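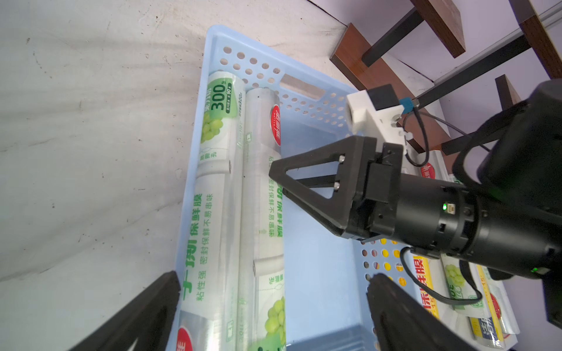 Petit fil sur l'élevage Tandama, à Erkasano, et sur les chevaux de rodéo qui en sont sortis. J'ai repris mes notes, j'en poste un bout.

1/ Le ranch démarre avec 12 juments et un étalon, Zemar, acheté à une vente de dispersion. Zemar n'a jamais été monté en concours. Trop lourd devant, mauvais pied gauche.

2/ Ses poulains, eux, ruaient. Les premiers sortent à quatre ans, en selle seulement. Le bareback viendra plus tard, avec la lignée de Hầu.

3/ Hầu, jument baie, 409 sorties de chute au registre de l'élevage. Montée aux huit secondes 104 fois. Le reste, les cavaliers sont allés au sol ou ont été disqualifiés.

4/ Elle a eu 7 poulains. Deux ont tourné en rodéo, un troisième a servi au travail du bétail et les autres ont été vendus jeunes. Je n'ai pas retrouvé les acheteurs.

5/ Côté transport : deux camions, départ la veille, foin et eau emportés du ranch. Pas plus de trois sorties par cheval et par mois en saison, aucune en janvier.

6/ Correction du 26/12/2015 : j'avais écrit que Hầu était une fille de Zemar. C'est sa petite-fille, par sa mère. Le registre est clair là-dessus, j'avais sauté une ligne.

7/ Il me manque toujours les programmes des deux premières saisons à Erkasano. Si vous en avez, même abîmés, je prends les scans en message privé.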